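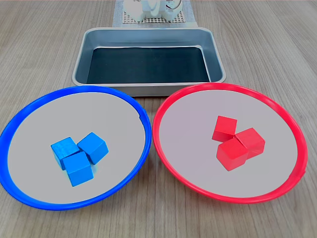
Sortieren macht mir Spaß, das gebe ich gleich am Anfang zu, und zwar auch dann, wenn gar nichts zu sortieren da ist. Meine Schwester behauptet, ich hätte schon als Kind die Erbsen vom Reis getrennt, und zwar ohne dass ich eines von beiden nicht mochte. Kein Wunder also, dass ich im Oktober beim Spielenachmittag im Stadano wieder am Tisch mit den Würfeln hängen geblieben bin, obwohl ich eigentlich die Puzzles durchsehen wollte (die kommen jetzt im nächsten Rundbrief, versprochen!). Man braucht dafür so wenig: einen freien Tisch, blaue und rote Holzwürfel und etwas, wo sie hinein sollen. Bei uns sind das ein Teller mit knallblauem Rand, einer in Rot und dahinter die Metallschale mit dem dunklen Boden, die leer bleibt, bis jemand eine Idee dafür hat. Und Ideen hatten bisher noch alle, die sich hingesetzt haben.

Viele von euch haben nach dem letzten Rundbrief geschrieben und gefragt, was man mit den Würfeln denn nun spielt, wenn keine Anleitung dabei ist. Also schreibe ich mal auf, was sich bei mir zu Hause und in der Gruppe so eingebürgert hat. Das meiste davon stammt von Gonzalo Ortuño, der früher in der Kita Jakdale gearbeitet hat und aus einer Handvoll Bauklötze einen ganzen Vormittag machen kann.

Ton in Ton

Die einfachste Runde, und trotzdem fange ich immer damit an: Blau kommt zu Blau, Rot kommt zu Rot. Die ganz Kleinen finden das großartig. Meine Nichte hat es neulich so oft hintereinander verlangt, dass mein Kaffee kalt war, bevor ich auch nur einmal dran war. Spannender wird es, wenn man die Augen zumacht und sich ansagen lässt, wohin der Würfel muss („weiter links, noch weiter, stopp!“). Da kippt gern mal einer über die Kante, und dann wird eben unter dem Tisch weitergesucht.

Verkehrte Welt

Dieselben Würfel, dieselben Teller, aber jetzt gehört Blau in den roten Rand und Rot in den blauen. Klingt nach einer Kleinigkeit. Probiert es mal mit Erwachsenen und einer Eieruhr! Ich habe mich in der ersten Runde gleich zweimal vertan und wollte danach unbedingt eine Revanche. Die Kinder waren schneller als wir, alle miteinander, und haben uns das auch deutlich spüren lassen.

Halb und halb

Mein Liebling zurzeit. Keiner der beiden Teller darf einfarbig bleiben, in jedem müssen beide Farben liegen, und wer dran ist, darf genau einen Würfel bewegen. Gonzalo spielt das mit verdeckten Aufträgen auf kleinen Zetteln: „Auf dem roten Teller sollen mehr rote als blaue liegen“ zum Beispiel, oder „Im blauen von jeder Farbe gleich viele“. Der andere muss raten, was auf dem Zettel steht, während man in aller Unschuld seine Würfel verschiebt. Wenn am Ende beim roten Rand zwei rote und ein blauer liegen und beim blauen je einer, sieht das erst mal nach gar nichts aus, und dabei sind beide Aufträge erfüllt. Ich liebe das! Man guckt plötzlich ganz anders auf so einen Haufen Klötze.

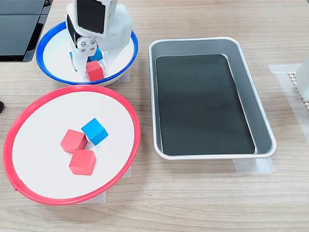 Was ihr dafür braucht

Nicht viel und vor allem nichts Neues. Die Holzwürfel aus der Civus-Kiste, die wir im Regal neben der Garderobe haben, dürft ihr gern ausleihen, in der Kiste sind 100 Stück und die reichen für mehrere Tische gleichzeitig. Bitte tragt euch in das Heft ein, damit ich nicht wieder herumtelefonieren muss. Wer lieber eigene haben will: Im Gebrauchtladen Bolger stehen fast immer Bauklötze im hinteren Regal, oft in gemischten Tüten, und ein bisschen Farbe hat man ja schnell drauf. Ich finde es schön, wenn man die Maserung unter der Farbe noch sieht, also lieber dünn streichen.

Bei den Tellern ist nur der farbige Rand wichtig, und innen am besten hell, dann erkennt man auch vom anderen Tischende, was wo liegt. Flach sollten sie sein oder höchstens so tief wie eine kleine Schüssel, sonst verschwinden die Würfel darin. Ich habe zu Hause zwei alte Campingteller genommen und rundherum Klebeband geklebt, das hält jetzt schon eine ganze Weile und geht sogar durch die Spülmaschine (oben!).

Noch was zum Tisch

Räumt ihn vorher frei, und zwar richtig. Wir haben es einmal mit Keksen und Saftbechern daneben probiert, das machen wir nicht noch einmal. Auf dem hellen Holz leuchten die Farben am besten, finde ich, eine gemusterte Tischdecke macht mich beim Suchen ganz wuschig. Und wenn Kinder dabei sind, stellt die Teller ruhig nah zusammen, dann kommen auch kurze Arme an beide heran.

Eure Zettel

Gonzalo sammelt Aufträge für „Halb und halb“. Bis jetzt sind es 53, und ein paar davon sind so gemein, dass ich sie nur an Leute weitergebe, die ich gut kenne. Schickt uns eure, gern auch von den Kindern gekritzelt. Einzige Bedingung: Ein Satz, mehr nicht, und er muss sich mit höchstens 11 Zügen lösen lassen. Der Kasten dafür hängt im Stadano im Flur neben dem Lichtschalter, ihr könnt sie aber auch einfach auf diesen Rundbrief hin zurückschreiben.

Für die Metallschale suche ich übrigens noch eine gute Regel. Bisher ist sie bei uns mal Parkplatz, mal Gefängnis, je nachdem, wer am Tisch sitzt. Wer was Besseres weiß, bitte melden!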